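Xiomara Achterberg has run the clothing repair counter at Namley for 3 years, out of a back room with two tables and a wall of thread. Last year 411 garments came over the counter. Most of them needed a zip or a hem. A fair share were hoodies and track pants, and she has firm views on those.

"People give up on a good jumper over the cord," she says. "It comes out in the wash, they can't get it back in, and it goes in the donation bag."

She charges nothing for rethreading if you wait while she does it. Her method is a large safety pin through one end of the cord, closed, then fed along the channel a few centimetres at a time. If the end has started to fray she trims it first and wraps it in a bit of tape, which comes off afterwards.

"Flat cord is slower than round. It wants to twist inside the casing, so you stop every so often and feel it through the cloth. If it's twisted, back it up and go again."
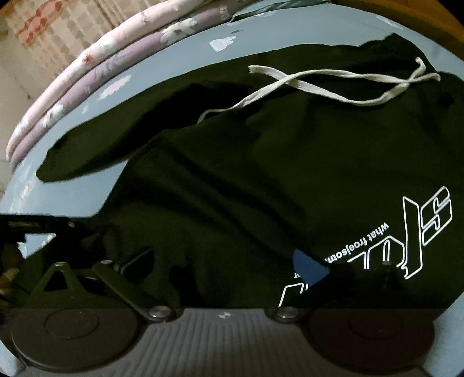 Lindgren, at the next table, disagrees about the pin and would sooner use a drinking straw, with the cord pushed inside and stapled, as a pin can open halfway round a hood and then you have a real job on your hands. Achterberg has tried the straw. She found it too stiff for the curve at the top.

They do agree on knots. A single knot at each end is enough, tied before the garment goes anywhere near a washing machine.

Printed pieces get turned inside out for washing and are never ironed over the lettering. "Cold wash, dry it in the shade," she says. "Dark green and black fade fast on the line here."

The counter is open Tuesday from ten until the last person in the queue is done. Bring the cord if you still have it.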